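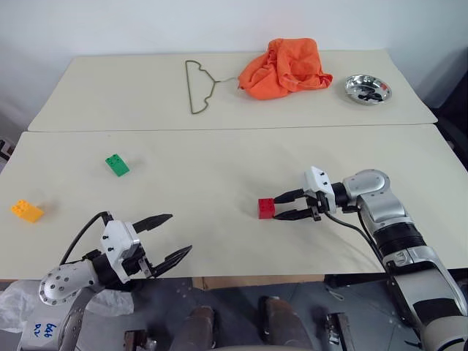

📷 Leilani Whitlock

Budget season thread, for anyone else trying to buy robot arms with money meant for office chairs. 1/

Two arms, two cream tables, one red toy brick in the right gripper. When I send this to finance I call it "the manipulation cell." Finance calls it "the Lego line item." 2/

First lesson: the arms are the part you get quotes for. Everything else is the part you pay for. Spare gripper fingers from Ovent, $600 a set. Mounting hardware from Sorensen, $1,140, shipping extra, naturally. 3/

I had put down $80 for "cables, misc." I would like to meet the person I was when I typed that. 4/

Tavion Nakamura wanted to know why we need two arms when one is holding the brick and the other is just sort of there with its gripper open. Fair. The second arm is for folding cloth. Ask me in May how the folding is going. 5/

The cheapest things on the sheet are the objects. Toy bricks, a wire hanger, a metal bowl, an orange cloth. Total was around $15 and it's the only line that has never been questioned in a meeting. 6/

Two vendors still in the running for the next pair. Flandetti has the better warranty. Tultevitz has the better price and a support inbox that answers at 3 a.m., which either means great service or one very tired guy. 7/

If you're planning one of these: get the lead time in writing, ask what a replacement wrist costs before you need one, and price the tables too. I forgot the tables. They came out of travel, so no conference for me this year. 8/

Next up is the form where I explain "expected useful life" of a yellow brick. I put five years. Leilani says that's aggressive. 9/9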